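Groltatbridge tenants offered free help to fix shelving to walls

Residents of the Effiong estate in Groltatbridge can have bookcases and tall cupboards fixed to their walls free of charge from May, under a home safety scheme agreed by the town's housing office.

The scheme covers 303 flats in its first stage. If take-up is good it will be extended to the rest of the estate, which has 2,304 homes. The work will be done by Skundent, the contractor that already handles repairs there.

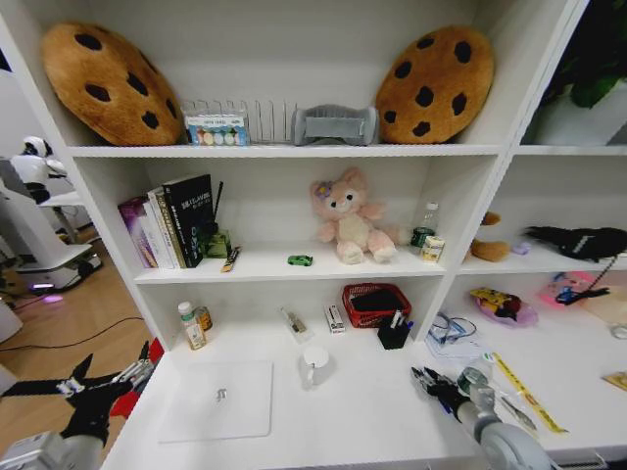

Open shelving with books, a plant and cushions.

Tenants were sent a letter asking whether they had furniture taller than 1.2 metres standing free. The office received 1,063 replies, and most said yes. Many added that they had held back from drilling because their tenancy agreement did not allow it. That rule has now been dropped for safety fixings, and tenants will not be charged for the holes when they move out.

Visits take place between 9am and 4pm and last roughly 28 minutes. Bookings can be made by phone or at the estate office. 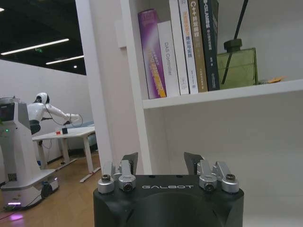
Nuanchan Kongkaew said she had asked for brackets twice since moving in and was told both times to buy a lower bookcase. She would be booking a visit, she added, but wanted to know what would happen in flats where the inner walls are too thin to take a screw.

Skundent said thin walls would be checked first and a longer rail used where needed. The rails and straps are supplied by Trutix.

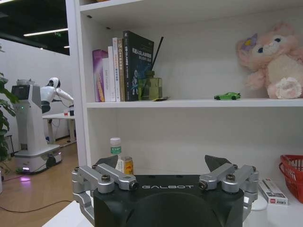 The housing office is also asking tenants to look at how their furniture is loaded while they wait for a visit. Heavy books and boxes should go at the bottom, with lighter things higher up. A white unit with a thick side panel and a long middle board, like this one, should be emptied before the fitters arrive. Furniture on castors is not covered. Bookings for the second stage will open once the first visits are finished.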